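Home | Ceramics | Textiles | Glass | Glossary | Contribute

Ditora ware

Last revised Jul 10, 2026, by the Decorative Arts desk
Shares 58 | Comments 5

Ditora ware is a type of glazed household stoneware made in and near the town of Wilville. It takes its name from the Ditora works, the largest of the potteries that produced it, although the term is also applied to similar goods from smaller makers in the district. The ware consists mainly of lidded crocks, butter dishes, jugs, mixing bowls and bread plates. It is known for a thick, slightly uneven grey-green glaze and for bands of combed decoration cut through the surface before firing.

Clay and body

The body is made from a blend of two local clays. The first, dug from shallow pits east of Wilville, is pale and plastic and can be thrown thinly. The second comes from the river flats at Grovport and contains more iron and coarse sand. Used alone, the Grovport clay fires to a dark brown and tends to crack at the rim. Blended with the paler clay, it gives a dense body that resists chipping and holds cold well, a quality valued in butter dishes and crocks before home refrigeration was common.

The proportions varied between makers. Pieces from the Ditora works have a buff foot ring with fine dark specks, while those from the Lyons pottery, a smaller firm on the same road, are usually browner underneath. The difference is one of the more reliable guides to origin when a piece has no mark.

Decoration

Combing is done with a toothed tool while the pot is leather-hard. The potter holds the comb against the turning wheel to cut a straight band, or moves it up and down by hand to produce a wave. The glaze pools in the grooves and fires darker there. Later work adds a brushed line of cobalt above or below the combing.

The pattern book of the Ditora works lists 364 designs, most of them small variations in the width and spacing of bands. Many were made only to order. The patterns most often found today are Long Wave, Double Band and Fern, the last of which was pressed with a roller and not combed. Fern pieces are generally lighter in weight, having been shaped in moulds.

Figures and animals do not appear on standard wares. A small number of presentation jugs carry names and wedding dates scratched into the clay below the handle.

Glaze and firing

The standard glaze was prepared from wood ash, feldspar and washed clay. Pots were given one firing only, the glaze being applied to the dry, unfired body. This saved fuel but caused many losses, as the raw pot could soften and slump when dipped. Glaze was therefore poured over larger crocks from a jug, and the overlapping pours can often be seen as a faint diagonal line on the side.

Firing took place in a cross-draught kiln with a single chamber. The last firing of the year was held in December and was reserved for larger vessels. Pots placed nearest the firebox received more ash and show a mottled surface on one side. Such pieces were once sold as seconds but are now sought after by collectors.

Marks

Marks are impressed, never printed. The Ditora works used a D within a plain circle, placed on the base or, on crocks, low on the wall. Numbers from 1 to 5 beside the circle refer to size and should not be read as dates. The Lyons pottery used an L without a border. Two further marks, a small leaf and a pair of crossed strokes, have not been assigned to any maker.

Absence of a mark is common, particularly on plates, and is not in itself evidence of a later copy. Copies can usually be told by their white body and by combing that has been moulded, leaving soft edges to the grooves.

Use and care

Sound pieces remain suitable for table use. Because the ware was fired only once, the unglazed foot may absorb water, and pots should be dried fully before being stacked. Sudden heating is best avoided. Crazed pieces are better kept for dry goods, as moisture held beneath the glaze can stain the body and is difficult to remove.

Collections

The largest public holding is at the Wilville district museum, which has 149 pieces on its register, including crocks, trial tiles and several kiln props. A smaller group at Grovport is mainly of jugs and includes two presentation pieces. Both collections accept enquiries about marks by post, and the Wilville register may be consulted by appointment.

See also: Ash glaze; Salt glaze; Butter dish; Stoneware 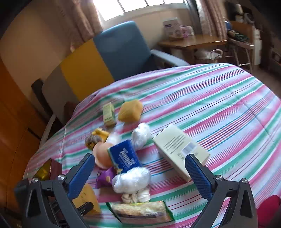
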